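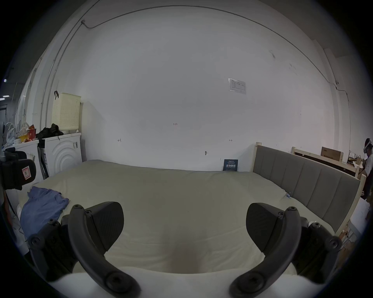
Quanto tempo antes de me deitar devo deixar de beber café?
Para a maioria das pessoas, seis a oito horas chegam. Quem é mais sensível à cafeína pode precisar de a deixar logo a seguir ao pequeno-almoço.

A pergunta chegou várias vezes à caixa de correio da newsletter desde que publicámos, em agosto, o texto sobre os turnos rotativos na Calix. Passámo-la a Adoración Ibarra, enfermeira de saúde ocupacional, que acompanha os trabalhadores da Calix e da Bravo e responde agora com mais pormenor.

A cafeína é absorvida depressa, mas sai do corpo devagar. Num adulto saudável, metade da dose continua em circulação passadas cerca de cinco horas, e há quem demore bastante mais. A gravidez, alguns contracetivos orais e certas doenças do fígado prolongam esse tempo. O tabaco encurta-o, e por isso quem deixa de fumar nota por vezes que o café do costume passou a cair mal à noite.

Muitos leitores escrevem que adormecem sem dificuldade depois de um café ao jantar. É possível. A cafeína pode não atrasar o adormecer e ainda assim tornar o sono mais leve, com mais despertares que de manhã já não se recordam. A pessoa levanta-se cansada, bebe mais café para compensar e à noite repete-se a mesma coisa.

O café também não é a única fonte. O chá preto, o chá verde, as colas, as bebidas energéticas e o chocolate negro têm cafeína em quantidades variáveis. Alguns analgésicos vendidos sem receita também a incluem, e vale a pena ler o folheto. O descafeinado conserva uma quantidade pequena, que para quase toda a gente não tem importância.

Para quem quer reduzir, Adoración Ibarra aconselha a fazê-lo aos poucos. Cortar de um dia para o outro costuma trazer dores de cabeça e irritação durante alguns dias. O que ela propõe aos trabalhadores é o seguinte:

Na primeira semana, manter a quantidade habitual, mas tomar o último café até às 15h.
Na segunda, antecipar essa hora para as 13h e trocar um dos cafés por descafeinado.
A partir da terceira, ficar em 2 cafés por dia, ambos de manhã, e ver como se dorme.

Convém apontar a hora a que se vai para a cama, a hora a que se acorda e o que se bebeu durante o dia. Não é preciso nenhuma aplicação. Um caderno serve, e ao fim de algumas semanas percebe-se se há relação entre uma coisa e outra.

Quem trabalha de noite tem de fazer as contas de outra maneira. Um café no início do turno ajuda a manter a atenção. Na segunda metade já vai prejudicar o descanso da manhã. Na Bravo, onde o turno acaba às 6h, a recomendação é não beber café depois da meia-noite. Uma sesta de 30 minutos antes de sair de casa dá bom resultado a muita gente, desde que se deixe passar algum tempo entre acordar e conduzir.

Se as dificuldades em dormir durarem mais de um mês, ou se houver sonolência ao volante, palpitações ou ressonar com pausas na respiração, o assunto deve ser visto pelo médico de família. Nesses casos mexer só no café pode não resolver nada e atrasa o diagnóstico.

No próximo número, Adoración Ibarra escreve sobre as refeições durante o turno da noite, a pedido de leitores do armazém de Grustlow. As perguntas podem ser deixadas na receção de Skustutstead ou enviadas em resposta a esta newsletter. As que forem publicadas saem sem nome.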